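Keeping Your Email Under Control
Handout for session two, Getting Comfortable Online
Simin Fallahi
July 2019

Hi again everybody! Last time we got through passwords (and lived), so this time it's the inbox. A lot of you wrote on your sign-up sheets that you have hundreds of messages sitting there and you don't know where to start. One of you wrote down 538 unread, with a sad face next to it. That's not a record, believe me. Mine was worse before I learned the stuff in this handout.

I've written this the way I talk, so you can read it at home without me standing there. I use Gmail on the big screen, but Outlook and Yahoo can do nearly all of it too. The words are a little different and the buttons move around. Wherever I know the other name for something I put it in parentheses.

Bring a laptop if you have one. You can do most of this on a phone, but setting up filters on a phone is miserable and in Gmail you can't do it from the app.

Archive and delete

Let's start with this one, I get asked about it more than anything else. Deleting a message puts it in the Trash, and in Gmail the Trash empties itself after 30 days. After that it's gone. Archiving takes the message out of your inbox and keeps it. You can still find it under All Mail, and it still turns up when you search.

I archive nearly everything. Receipts, letters from the landlord, the thing from the dentist. I delete ads and that's pretty much it. If somebody answers a message you archived, the whole conversation pops back into the inbox by itself, so you won't miss the reply.

On the phone, swiping a message to the side usually archives it. You can change what the swipe does in the settings (look for Swipe actions). Please check yours tonight, a few people found out in the last course that they'd been archiving things by accident for months and thought their mail was disappearing.

Labels

A label is a sticker. A folder is a box. A letter can only be in one box, but it can have as many stickers as you like, so a message from my sister about the car insurance can be under Family and also under Car. Outlook has real folders, plus something called categories, which are closer to stickers.

To make one in Gmail on a computer:

Look down the left side until you see Labels.
Click the plus sign.
Type a name and click Create.

Then open a message, click the little tag icon at the top, tick the label, and click Apply. If you want it out of the inbox too, archive it afterward.

Don't make too many! I had a student, Vinzenz Marti, who came in with a label for every single person he knew, and he spent more time sorting than reading. We got him down to 12 and he still thinks that's stingy. Mine are Money, House, Family, Travel, Work and Waiting. Waiting is my favorite. Anything where somebody owes me an answer goes in there, and I look at it when I have my coffee.

You can put labels inside other labels. When you create one, tick the box that says Nest label under, and choose the parent. I use it for Travel, with one underneath for each trip.

Filters (rules, if you're in Outlook)

OK, this is the good part. A filter is a standing order. You tell Gmail what to look for and what to do when it finds it, and then you never have to do it by hand again.

Say you get a newsletter from a shoe store called Ronwood and you do want to keep it, but you don't want it in your face every morning. Do this:

Open one of the messages.
Click the three dots at the top, above the message.
Choose Filter messages like these.
A box opens with the sender's address already filled in. Click Create filter.
Tick Skip the Inbox (Archive it).
Tick Apply the label and pick one, or make a new one.
Tick the box about also applying the filter to matching conversations.
Click Create filter again.

That second to last step is the one everybody skips. Without it, the filter only works on new mail and all the old ones stay where they are. Johanna Danzer did this in our spring group and about three seconds later her inbox dropped by two whole screens. She made me high-five her.

A few filters I'd set up first:

Bank and credit card statements: apply Money, leave in the inbox.
Newsletters you like: apply Reading, skip the inbox.
Your kids, your doctor, your boss: star it, and tick Never send it to Spam.
Anything with the word "unsubscribe" in it: apply a label called Lists. Leave it in the inbox for the first couple of weeks and look at what it catches, because airlines and pharmacies put that word in real messages too.

One warning. Please don't tick Delete it until you've run the same filter with a label for a while. I once wrote a filter for the word "invitation" and threw away a wedding. (They forgave me. I sent a very nice bowl.)

If you ever need to change a filter, go to the gear icon, then See all settings or just Settings, depending on what your screen says, then the tab called Filters and Blocked Addresses. They're all listed there with edit and delete next to them.

Unsubscribing

If it's a store or a group you recognize, go ahead and unsubscribe. Gmail often puts a small Unsubscribe link right next to the sender's name at the top, and that's the one I use. Otherwise scroll to the very bottom of the message and look for tiny gray print.

If you have no idea who they are, don't click anything inside the message. Mark it as spam. Clicking a link in real junk mail can tell the sender that your address is alive and somebody's reading.

Do two or three a day when they arrive. I tried doing all of mine in one evening and gave up halfway through, grumpy.

Searching

People think they need a perfect filing system, but the search box is so good that you can get away with being pretty messy. These are worth copying onto a sticky note:

from:konrad finds mail from anyone named Konrad
to:me finds mail sent to you
subject:invoice looks only at the subject line
has:attachment finds messages with something attached
older_than:2y finds anything more than two years old
larger:10M finds the big ones
is:unread finds, well, you know

No space after the colon! It won't work right with a space. You can string them together, so from:konrad has:attachment gets you every file Konrad ever sent. And if you put a minus sign in front, it leaves those out. from:konrad -has:attachment is everything of his without a file.

The larger:10M one is how you make room when Gmail says you're running out of storage. Somebody always has a video from a cousin in there.

The big clean-out

If you're starting with a mountain, here's what I'd do. Hubert Plattner had more than 3,000 in his inbox and this took him one lunch break.

Type in:inbox older_than:6m in the search box and hit Enter.
Tick the square at the top left to select everything on the page.
A line of text appears offering to select all conversations that match the search. Click it.
Click Archive (the box with the arrow pointing down).
Say OK when it asks if you're sure.

It may take a minute or so. Nothing's deleted, it's all in All Mail, and what's left in the inbox is stuff from the last six months. Then you can work through that a bit at a time with your new filters.

Be careful about which button you press there. The trash can is close by.

Questions from last time

Can I undo a send? Yes, for a few seconds. In Settings, on the General tab, there's Undo Send, and you can set it as long as 30 seconds. I'd pick 30. When you send something, a little bar shows up with Undo in it.

If I block somebody, do they know? No. Their mail goes to your spam from then on.

Konrad Marti asked if he can get his work mail to stop showing up on his phone on vacation without removing the account. He can. In the Gmail app go to Settings, tap the account, and turn off notifications, or turn off syncing for that account. Just remember to turn it back on! He wants to know if I'll text him to remind him. Maybe.

Will labels I make on the computer show up on my phone? Yes, same account, same labels. Give it a minute.

For next time

Make two labels and three filters, real ones for mail you get. Do the big clean-out if you're brave enough. Write down anything that went wrong, or take a picture of the screen, and we'll look at it together at the beginning. Session three is calendars, and how to share one with your family without sharing everything.

If you miss a session, the handouts stay up on the course page through December. 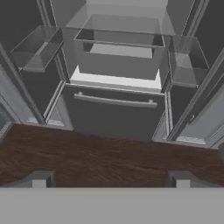
Open refrigerator and wooden surface, computer rendering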